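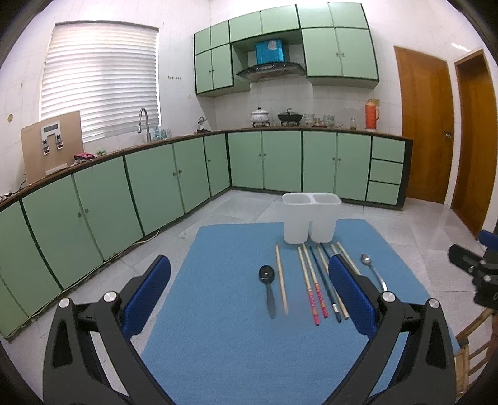
拉尔塔赫议会来信:谁来接市长的班,以及别的一些事

各位读者,又到了给大家写信的时候。上一封信发出去之后,回信比平时多,有几位老读者写得比我还长,我一封一封都看了,有些还没来得及回,先在这里道个歉。问得最多的还是那件事:瓦曼加市长到底走不走?走了以后,公民联盟由谁来带头?

先说确定的。安塞尔莫·瓦兰加(Anselmo Huaranga,我以前一直把他的姓译成“瓦曼加”,有读者来信指正,上面那一句就当是我最后一次犯这个错)至今没有递交辞呈。2024年8月7日的市议会例会上,他照常坐在主席的位子上,照常把议程念得很慢,也照常在供水预算那一项上跟反对派吵了一架。会后有人在走廊里问他明年的打算,他只答了一句“先把水管修好再说”。这句话第二天就被解读出了三四种意思,我听了觉得都有一点道理,又都差那么一口气。

再说联盟内部。议会一共19席,公民联盟占11席,看上去稳稳当当,可是熟悉情况的朋友都知道,这11个人从来没有真正坐在一张桌子上想过同一件事。科斯凯拉区出来的几位议员一向跟着玛尔莱妮·卡斯塔尼奥(Marleny Castaño)走,她管了多年财政,账目清楚,说话也硬,缺点是不大肯跑基层,去年冬天老城区停水那回,她隔了很久才露面,街坊们到现在还记着。另外几位年轻些的,更愿意听罗克萨娜·泰佩(Roxana Taipe)的。罗克萨娜做过教师,开会爱坐后排,发言不多,但是每次投票之前,总有人绕过去跟她说几句悄悄话。我在旁听席上坐久了,这种事看得格外清楚。

最近传得很热闹的一个说法,是两位女士已经谈妥,一个当市长,一个管党务。我上周分别问了她们。玛尔莱妮在电话里笑了好一阵,说要是真谈妥了,她希望有人通知她一声。罗克萨娜倒是认真,请我到她办公室喝了杯茶,讲了半个多小时的校车线路,等我想起来要问的正事,她下一拨客人已经到门口了。所以我能告诉大家的就是:没有人承认,也没有人把话说死。

反对派那边也不清闲。吉陶·凯恩巴(Gitau Khaemba)从埃恩斯卡回来以后,几乎每个周末都在集市上摆桌子收签名,要求把市长的任期限制写进市章程。按规定,这样的提案要有全部登记选民的百分之十四联署才能进入审议,他的人说进展顺利,至于顺利到什么程度,我问了两回都没问出数字来。凭我这些年看集市看出来的印象,签字的人里有不少其实是来抱怨停车的,不过签了就是签了,笔迹又不分动机。

有读者问,任期限制跟接班有什么关系呢?关系大着呢!要是提案通过而且溯及现任,瓦兰加就不能再参选,联盟里那些“等等看”的议员就非得现在选边不可。要是提案拖到明年1月以后,他完全可以先宣布参选,再从从容容地安排自己人。所以公民联盟这阵子对章程修订小组的名单斤斤计较,连一个列席的位置都要争,道理就在这儿。我原先以为是面子问题,跟几位议员聊过之后,觉得自己想浅了。

还有一位不能不提的是利塞特·普马(Lizeth Puma),议会里唯一的独立议员。她当选的时候只赢了51票,当时大家都说她待不长,如今两边都抢着请她吃饭。她在供水预算上投了赞成票,在停车收费上投了反对票,在章程修订小组的问题上干脆弃权,还把弃权的理由写了满满两页纸,贴在自己办公室门上。我站在那儿从头读到尾,写得真好,建议路过市政厅二楼的朋友都去看看,楼梯口左转,第三扇门。

说到供水预算,多啰嗦几句。这次通过的是修改过的版本,帕多一带的旧管道终于排进了第一批更换,科斯凯拉区的水塔则往后挪了。科斯凯拉的议员当然不高兴,玛尔莱妮当场要求把她的保留意见记入会议纪要。我觉得这一笔比走廊里那些传闻更值得留意:她是联盟的人,又管着财政,却在自家市长的预算上留了意见,这在以前是没有过的。会后她走得很快,我没追上。

下次例会要讨论停车收费的复议和章程修订小组的最后名单,旁听席照旧对外开放,早到的人有座位,晚到的就得靠墙站着。去年冬天我站过一次,腿酸了两天。打算去的读者可以提前给我来封信,我们在市政厅门口碰头,一起进去,散会后还可以到对面的茶馆坐坐,把各自听到的消息对一对。

另外,上一封信里我把帕多街区座谈会的地点写成了老图书馆,应该是新图书馆的一楼大厅,害得几位读者白跑了一趟,实在对不住。座谈会的记录已经整理好了,想要的请直接回复这封邮件,我会一份一份发给大家,可能慢一点,请多包涵。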